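The Woman Who Reads the Labels: An Afternoon with Ans Koster

When I called Ans Koster to ask if she would talk to me about snacks, she laughed for quite a long time and then asked whether I had eaten lunch. I hadn't, and that was how I came to be sitting at her kitchen table in Brimwood on a wet Monday in March, with a bowl of pea soup in front of me and a row of chip bags lined up along the windowsill behind her.

Koster spent most of her working life writing the words on food packaging. If you grew up in this part of the state and ever turned over a bag of Clovness potato chips to read the little story on the back, you were probably reading her. She started at Clovness as a typist in the order department and moved over to what was then called the copy desk when the man who ran it went into the hospital for his back and didn't come back to work.

"They needed somebody who could spell," she says. "I could spell. That was the whole interview."

The first thing she wrote was the back of a bag of salted chips, and she can still recite it. It was about a farmer's wife slicing potatoes on a winter evening, and it was, she tells me with some satisfaction, completely made up. Her boss cut the last line for space and she was furious. She took the bus home and complained about it to her mother, who said it was only a potato chip bag, and she was furious about that too.

"But you know, people read those," she says. "They're sitting on the bus, they're on their break, they've got their hands full of chips and there's nothing else to look at. I thought, well, I'm going to give them something decent."

She had 91 words to work with on a standard bag. The small bags had room for hardly more than a sentence, and she says those were much harder. She kept a notebook of small-bag sentences for years and would try them out on anyone who stood still, including the bus driver and her dentist. I ask if I can see the notebook and she goes off to look for it, and I can hear drawers opening and closing at the back of the house for a good while. She comes back with a different notebook, one full of recipes, and we talk about dumplings for a bit.

The part of the job people ask her about most is flavor names. Clovness would send up a tub of something from the test kitchen with a number on it, and Koster and a few others would eat it and try to say what it was. This was harder than it sounds. There was one that everybody agreed tasted of roast dinner, except for the man from sales, who said it tasted of his uncle's car. It went out as Sunday Gravy and did very well. Another, which she had loved, went out as Garden Pickle and was gone by the fall.

"I still think about Garden Pickle," she says. "It needed another year. You have to let people get used to a pickle."

She left Clovness when it was bought, and went to work for Kimaro, a smaller outfit that made rice crackers and a kind of puffed corn ring she describes as very good for the first handful. At Kimaro she had more say. She wrote the front of the bag as well as the back, and she got into long arguments with the printer about red. Red was the color the owner wanted for everything. Koster felt that a shelf full of red bags was like a room full of people shouting, and she told him so. He heard her out very politely and ordered 1000 more in red.

"And he was right!" she says, slapping the table so that my spoon jumps. "They sold. I was so annoyed. People see red and their hand goes out. I do it myself, I do it in the store to this day, and I know exactly what's being done to me."

I ask her what she makes of the bags now, and this sets her off, in the nicest way. She gets up and brings a few over from the windowsill. She doesn't like jokes on packaging - she feels a bag shouldn't try to be your friend. She doesn't like it when the ingredients are printed across the seam, where the letters get swallowed up. She does like a plain bag with the name of the flavor in good big type, and she likes the ones from Tisberg, the town over the ridge, where a family still makes chips in a building behind the feed store and prints the name of whoever cooked the batch by the crimp at the top.

"Now that I would read," she says. "That's a real person. I'd want to know if she was having a good day."

There is a collection, of course. I had suspected there would be. It lives upstairs in what used to be her son's bedroom, flattened and filed in the kind of shallow drawers that are made for maps, and there are 700 bags in it. She washes them in the sink with a little dish soap and hangs them on the line to dry, which the neighbors have long since gotten used to. The oldest is a waxed paper one that her father brought home from a ball game. It has a grease spot in one corner that she won't let anybody clean.

A museum wrote to her a while ago about taking the drawers. She hasn't answered yet. She wants to know whether people would be able to turn the bags over, and she suspects they would be put behind glass with the fronts showing.

"All my work's on the back," she says.

It was getting dark by the time I found my coat. She still writes a little, mostly for the church bake sale, where the labels on the jam have become something of a draw. She is paid in jam. At the door she remembered where the notebook was, in the glove compartment of the car, and we went out in the rain to get it. She read me 2 of the small-bag sentences under the porch light and then made me promise not to print them, as she thinks she might still use them.

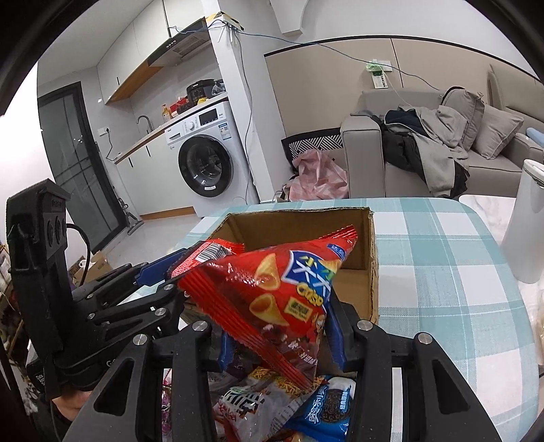
A red snack bag and a cardboard box. Photo: Brimwood features desk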